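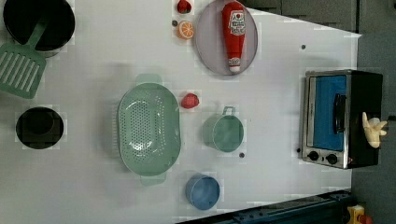
Dzifa Alhassan would keep the food and the pans in one box, so that a child can carry the whole kitchen to the table in one go. We tried it her way for a month and have gone back to two boxes, one for cookware and one for things to eat, as the small pieces kept ending up at the bottom under the heavy ones.

Toy kitchen set: two black pots, slotted spatula, colander, measuring cup, plate, ketchup, orange slice and strawberries.

This page shows toys from the Darko playroom, which opens on Friday mornings and again in November for the winter sessions. Most of the collection came from families who had finished with it. Kwame Ansah sorted the first bags and Edem Bonsu wrote the list that hangs inside the cupboard door. Anything on the list can be borrowed for two weeks.

The kitchen pieces are the most borrowed. The colander gets used as a hat, a boat and a bed for dolls, and it is big enough to hold all the fruit at tidying time. Lavender and pale green are easy colours to spot on the floor. The black pots are less easy to find under the shelves, so please check there before you sign the set back in.

Please wash the plate and the measuring cup in warm soapy water before returning them. The ketchup bottle should be wiped with a cloth and not put in the sink. If a strawberry goes missing, tell us and we will look through the other boxes. They often turn up with the building bricks.

Soft toys are kept apart from the kitchen things, in the tall cupboard by the window. They are listed by name, and the name is on the card in the borrowing book. Senyo Frimpong washes them at the end of each month on a cool cycle and dries them flat. Please don't put them in a tumble dryer at home. 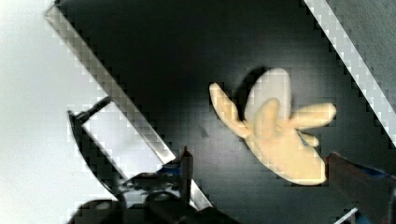 Iris, soft toy, cream-yellow with a white face patch. Number 505 in the book.

Iris goes out most weeks and is popular with the youngest children, who hold on by the long arm. If the seams start to open, bring the toy back as it is and we will do the sewing here.

To borrow something, write your name, the toy and the day in the book. Returns go in the basket by the door. Kwaku Abugri has the key to the cupboard when the room is closed.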